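In Defence of Bare Concrete (Yes, in the Lounge Room)
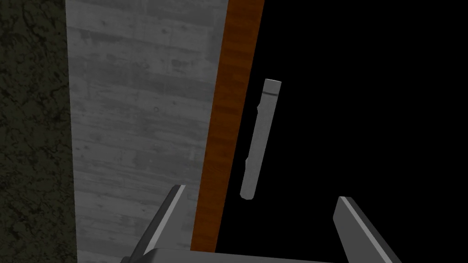 Board-formed concrete beside a strip of orange-brown wood, computer render.

My mum reckons concrete belongs under a carport. She grew up in a fibro place with a concrete laundry out the back, freezing in winter, spiders in the tub, and as far as she's concerned the whole point of getting on in life was to cover that stuff up. So you can imagine how it went down when I told her we were ripping the plasterboard off the hallway wall and leaving what was behind it.

I love concrete. I've loved it since I was a kid waiting for the bus outside the old Tavine library, a great grey lump of a building that everyone in town wanted knocked down (they got their wish in the end, and now it's a car park for 36 cars, well done all). You could see the grain of the timber boards they'd poured it against. Knots and everything! I used to run my fingernail along the lines while I waited, and I knew that wall better than I knew my times tables.

What gets up my nose is the idea that it's a cold material, or a lazy one. Go and talk to anyone who's poured a decent wall. My mate Declan Greenwood has been doing formwork for 23 years and he still gets nervous the night before. You get one go at it. If the boards shift or the mix is wrong you're looking at that mistake every morning over your Weet-Bix, and no amount of paint will make you forget it's there.

I'll give the other side its due. Bad concrete is awful. We've all walked through some dank underpass with rust stains down the walls and thought, who signed off on this? And plenty of the big stuff was dumped on people who never got asked. I wouldn't want to live on the eleventh floor of it with a broken lift either. But I'd say that's a grudge against councils, mostly, and the poor old wall cops the blame.

Then there's the fake stuff. I was quoted $500 for a few rolls of concrete-look wallpaper in May, and the same little pit turned up again and again all the way along – once you spot it you can't look at anything else. Just buy nice floral wallpaper! Florals are great!

Put some timber near it, that's my only real advice. Give it a lamp at night, and a rug if your feet complain. Mum came over last week and stood in the hallway with her cuppa for ages, then asked when the plasterer was coming back. I told her he wasn't, and she went to find a biscuit.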